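Tarus Toy Library brings pretend cooking to Kivwood with a new borrow-and-play collection

Families in Kivwood will be able to borrow a whole café, a greengrocer's or a Saturday breakfast from February, when the Tarus Toy Library opens its biggest new collection yet. It's called Lo, it is all about pretend food, and every piece of it can go home with you for three weeks at a time.

Tarus already lends 2000 toys from its rooms on Mill Lane, from floor puzzles and pull-along ducks to a wooden marble run that has been out on loan almost without a break since it arrived. But the staff kept noticing the same thing. Whatever else was out on the mats, children drifted to the old play kitchen in the corner, and they stayed there. They cooked for their brothers and sisters, they cooked for the teddies, and they cooked (at some length) for any grown-up who happened to sit down.

"We had one plastic pan with no handle and half a pretend pizza, and there was a queue for them," said Isauro Montes, who runs the library. "I've been served so many cups of invisible tea in that corner. When we got the chance to do something bigger, nobody in the building needed asking twice what it should be."

The result is 26 themed boxes, each packed around a place or a meal. There's a chip shop box with a menu board and a paper hat. There's a picnic, a bakery, a market stall with a set of scales, and a birthday tea with a cake that comes apart in slices and goes back together again. A noodle bar box came about after several parents asked for one, and the roast dinner box has gravy in it, or at least a very convincing brown felt puddle.
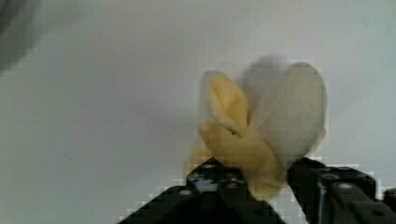 Why pretend food?

Ask anyone who works with small children and they'll tell you that the kitchen is where the talking happens. A child who is shy in a group will often find plenty to say once she is taking orders. Somebody has to decide what's on the menu. Somebody has to pay, and somebody else is bound to want something that has run out, and then there are negotiations.

There's sharing in it, and sorting, and early sums, and a good deal of bossing about. Tarus has seen families from different parts of the town meet for the first time over a tray of felt samosas. Grandparents join in without feeling they need to know the rules. Children who speak one language at home and another at nursery can play shop in either, or in both at once, and the play library team has printed the word cards in each box with a blank side so that families can add their own.

It can help with real mealtimes too. Montes is careful not to make promises here, but he has heard from parents whose children were happy to chop, stir and serve a pretend vegetable long before they'd let the real one on to their plate.

"I'm not going to tell anyone that a cloth carrot will make their son eat carrots," he said. "My own daughter made me carrot soup every day for a month and wouldn't touch a real one. But she knew what it was, she knew where it went in the pot, and we had a lovely time. I'd call that a good month."

How borrowing works

Any family living in Kivwood or the villages nearby can join, and 361 families are members already. Membership is free for the first year and is pay-what-you-can after that. Childminders, playgroups and nurseries can join on a group card, which lets them take two boxes at once.

Boxes can be booked at the desk or by phone. Each one comes with a picture list tucked inside the lid, so that children can help to pack it up again before it goes back. If a piece goes missing, please just say so when you return the box! Things do roll under sofas, and the library keeps a drawer of spares for exactly that reason. Nobody will be charged for a lost pea.

Everything is checked and cleaned between loans. The small pieces are kept out of the boxes marked for under-threes, and those boxes have a green sticker on both ends.

The boxes themselves are stacking crates given by local storage firm Isivex, who also built the new shelves along the back wall. The lower shelves have been set at a height where a four-year-old can see in and point.
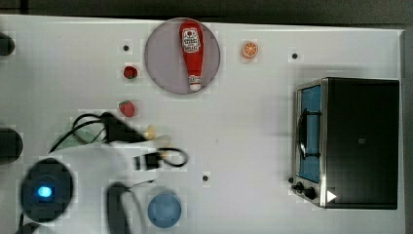
Ketchup on a plate, with a toy orange slice alongside.

Open mornings and the travelling café

To start things off, the library is holding a run of open mornings through February, from 9.30am until noon. The mats will be down, a good number of the boxes will be open, and there'll be real toast for anyone who has worked up an appetite from all the pretend kind. There is no need to book and no need to be a member. Babies are very welcome and there's room inside for buggies.

Later in the spring, Lo goes on the road. The team will load a folding counter, a striped awning and a changing selection of boxes into the library van and set up a play café in village halls and at the health centre on Orchard Road. Stops will be listed on the noticeboard outside the library and sent to members with the monthly newsletter. If you have a hall, a waiting room or a bit of covered playground that could do with a café for a morning, the team would love to hear from you.

Last year Tarus made 4000 loans, the most since it opened in a single room above the old post office, and the new collection is expected to keep the desk very busy indeed. Extra opening hours have been added to help, with the library now staying open until 6pm on two evenings a week for parents who can't get there in the daytime.

There is also a small corner of the new shelves which has been left bare on purpose. Children who come along to the open mornings will be asked to draw a box they'd like to borrow, with whatever they think should be inside it, and one of their ideas will be made up over the summer. Early suggestions from the library's regulars include a dragon's packed lunch, a restaurant that only sells pudding, and "Nan's fridge".

"I'm hoping for Nan's fridge," said Montes, "but I don't get a vote."

Notes for editors

Tarus Toy Library is a charity lending toys and games to families with children from birth to age eight. It is based on Mill Lane, Kivwood, next to the swimming baths, with step-free access from the car park side.

Isauro Montes is available for interview and is happy to talk about play, toy lending and setting up a toy library in a small town. Photographers are welcome at the open mornings by arrangement. Please ring the library desk beforehand so that families can be told you're coming.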